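Haltora project, sorting task
Minutes of the software meeting, June

Start 10:00. The minutes of the last meeting were accepted with one correction: the planner timeout is 900 ms, not 90.

1. Perception

The label reader now gives its text directly to the task planner, without the fixed table of basket names. The open question is what happens when a label is only partly in view of the head camera. At present the reader returns the part it can see, with a low score, and the planner waits. It was proposed to let the planner start with the labels it is sure of and to ask for the others later. Agreed, to be tested on the Otden branch first.

2. Planning

The Lotow planner still chooses the next object by distance from the gripper. For fruit this is fine when the correct basket is near, but for the far basket the arm makes a long move at low height over the table. The group looked at the case with the banana in the gripper and the "fruits" basket on the other side of the table.

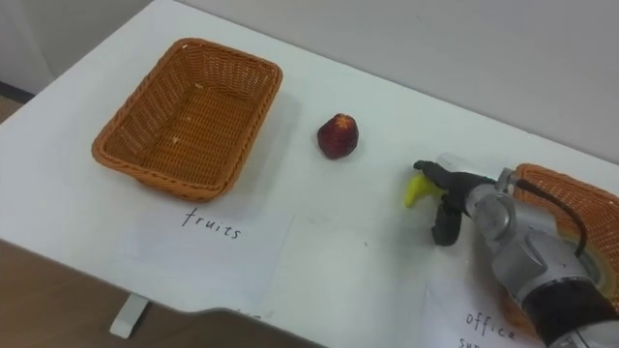 Pacheco side replied that the height of the move should not be solved in the planner at all. In their opinion the planner should give only the goal, and the controller should add the lift from the depth map, with every object still on the table taken as an obstacle. They are ready to share their own code for this. Some of us were worried about the extra time in the control loop. It was decided to measure before we discuss further.

3. Logs and replay

The replay tool was run on 247 recorded episodes. In 158 of them the new planner chose the same order of objects as the old one. The other episodes must be looked at by hand, and for this the tool needs a view with both plans side by side. Log files are cut after 3000 lines and this loses the end of long episodes. The limit will be removed.

4. Other points

The gripper state message has still two different names in the code. The older name will be kept until the next release.

Actions
Planner: partial labels, on Otden branch
Control: measure loop time with lift from depth map
Tools: side by side view, remove line limit in logs

End 11:15. Next meeting at the same hour, same room.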